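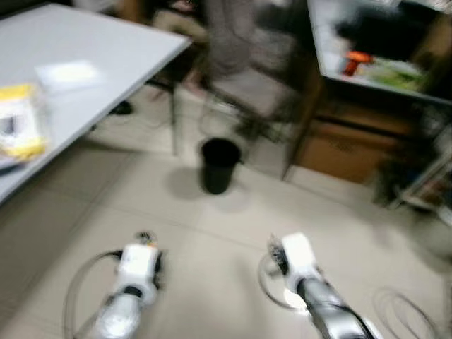

Two robotic arms and a small black wastebasket on a tiled floor

Ticket 433: Time entries missing from draft bills after matter transfer
3 min read

Raised by: Shazia Niazi, accounts, Birkell Solicitors (Trukisdale office)
Assigned to: Kyrylo Kravets, Parri support
Product: Parri practice management, billing module
Priority: changed from normal to high
Status: closed

Shazia Niazi, 9:12
We moved a batch of conveyancing matters from Heidrun Zwahlen to Dimas Sopacua in January. When I run draft bills on them, the time recorded by Heidrun before the move is not on the bill. Disbursements are there. Dimas's own time is there. The old entries still show on the matter ledger if I open it, so they haven't been deleted. We need to send these bills by the end of the week.

Kyrylo Kravets, 9:40
Thanks. Please send me one matter number and tell me which bill template you use. Also, are the missing entries marked "Unbilled" or "Held" on the ledger? The status is in the far right column and is hidden by default. Right-click the header row to turn it on.

Shazia Niazi, 10:05
Template is Standard Residential. Matter number sent by secure message. Status is "Unbilled" for all of them. I checked a second matter and it is the same.

Kyrylo Kravets, 10:31
I can see the problem on the first matter. There are 89 unbilled entries across the whole batch with Heidrun as fee earner, and the draft bill run leaves every one of them out. Could you try the following on one matter only:

1. Open Billing, then Draft Bills, and delete the existing draft.
2. Under Filters, set Fee Earner to "All on matter".
3. Run the draft again and don't approve it.

Shazia Niazi, 11:02
Done. Same result. Filter was already on "All on matter".

Kyrylo Kravets, 11:20
OK. Was Heidrun's user account changed at the time of the transfer? Leaver, part time, different office, anything like that.

Shazia Niazi, 11:34
She went to the private client team. Same office. I have asked Hakim Chong, who does our user set-up, to add what he did.

Hakim Chong, 13:15
I changed her department from Property to Private Client and removed her Property billing rights, so she wouldn't get the approval emails any more. I did this before the matters were moved. No changes to her charge rate.

Kyrylo Kravets, 13:48
That explains it. The draft bill run checks the fee earner's current billing rights for the department the matter belongs to. Heidrun has none for Property, so her time is skipped with no warning. The ledger doesn't make that check, and you can still see the entries there.

Workaround:
- Hakim to put Heidrun's Property billing rights back.
- On her profile, under Notifications, untick "Bill approval requests" for Property. She won't get the emails.
- Shazia to delete and rerun the drafts.

Please don't re-enter the time by hand. It would be counted twice once the rights are back.

Hakim Chong, 14:10
Rights restored, notification unticked.

Shazia Niazi, 14:52
Reran 10 matters. Old time is now on the drafts and the totals match the ledger. On 2 of them the narrative is blank for some entries.

Kyrylo Kravets, 15:20
Those came in through the Trornov import and the narrative is in the Notes field. Open the entry, choose "Copy notes to narrative" and save. Refresh the draft afterwards.

Shazia Niazi, 15:44
Worked on both. I'll do the rest tomorrow. Fine to close.

Kyrylo Kravets, 15:50
Closing. I have logged the missing warning with development as a separate item and linked it to this ticket. No release date for it yet.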